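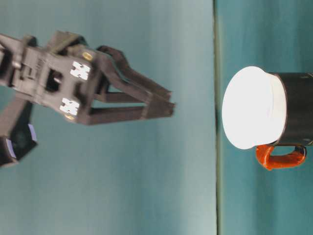 A mug on its side, teal all around it.

The Teal Corner: A Small Gallery

Welcome, and thank you for stopping by! This is the page where I keep pictures of mugs and the things they sit on and against, and I add to it whenever I have a free evening and a cup of something close at hand. It began in July as a page about mugs and nothing else, but the colors behind them kept creeping into my notes, and by the end of the summer I was writing more about paint and tabletops than I was about handles. I hope you'll forgive me for wandering, because I do wander.

The picture at the top of the page is the newest one, and I'm very fond of it. What I like best is the two teals side by side. The one that takes up most of the space is grayer and softer, a sort of rainy blue-green, and it goes quite pale just before the seam. The one behind the mug is deeper and richer — the kind of color I would happily paint a whole kitchen if I lived alone and had no one to argue with about it. Both have those faint streaks running through them, and I could look at streaks like that all afternoon.

My friend Jasmina Delić, who has far better eyes for color than I do, says that teal is the hardest shade to live with and the easiest to fall in love with. She tried 5 sample pots for her pantry shelves before she settled on one, and then she went back and changed her mind. The shelves are lovely now, and she keeps her everyday mugs on them, handles all facing the same way. Mine face wherever they like.

Fitzgerald Okafor wrote to ask whether I'd ever do a page of plates and bowls. I might! I have two shelves of them and a great many opinions, especially on the subject of rims. For now, though, it's mugs, and if you have a favorite of your own that you'd like to tell me about, please do write. I love hearing where people found theirs, who gave it to them, and what they drink from it in the morning (tea for me, and far too much of it).

Page last updated Dec 30, 2021. More pictures when I get the chance to sort through them.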